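4.2 What people told us about the washing-up

I should say up front that I came to this study as a kitchen person first and a survey person second, and I think it shows in the questions. We sent the form out to households across Bunddale in September, and 1466 of them came back filled in well enough to use. From those we picked 17 homes for longer visits (tea was offered at nearly all of them, and I said yes every time).

The first thing I wanted to know was where a dirty pot goes after supper. I'd grown up in a house where it went straight into the sink and stayed there till morning, so I was rooting for that answer a little. Well, 59 percent of the households said the same! The rest were split between people who wash as they cook, people who leave the pot on the stove, and a small, very proud group who dry everything and put it away before they sit down to eat. I still don't know how they keep the food warm.

What surprised me more was how strongly people felt about soaking. On the form we only gave it one line, and folks wrote in the margins, up the sides, and on the back. One household in Brunet sent an extra sheet. The soakers told us that a pot left in water cleans itself, more or less, and the non-soakers told us that soaking is just a nice name for putting it off. We coded all of these comments by hand, 2882 separate remarks in the end, and my co-coder and I disagreed mostly over the ones that sounded like jokes.

Sink size mattered too, though less than I'd guessed. In the older Bruvden apartments the basins are small, and a single big pot takes up most of the room, so whoever wants a glass of water has to deal with it first. People there washed up sooner, and they grumbled about it more. In the newer Plimix homes with deep double sinks, a pot could sit on one side for a day without getting in anybody's way, and quite often it did. Figure 4 goes with this part of the discussion.

I don't want to lean too hard on that difference. The Bruvden households were also bigger, and with more people cooking you'd expect the sink to be needed again sooner whatever its size. We tried splitting the answers by household size and the gap got smaller, but it didn't go away. The visits pointed the same way: in the small kitchens, the talk kept drifting back to whose turn it was, and that's the thread I pick up in Section 4.3.

Figure 4. A stock pot left in a single-basin sink.
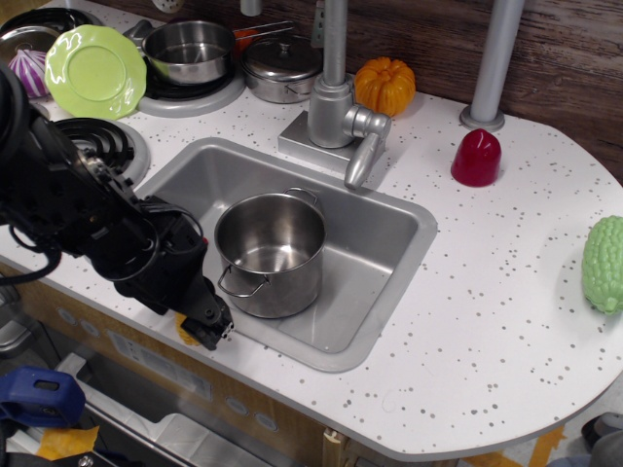
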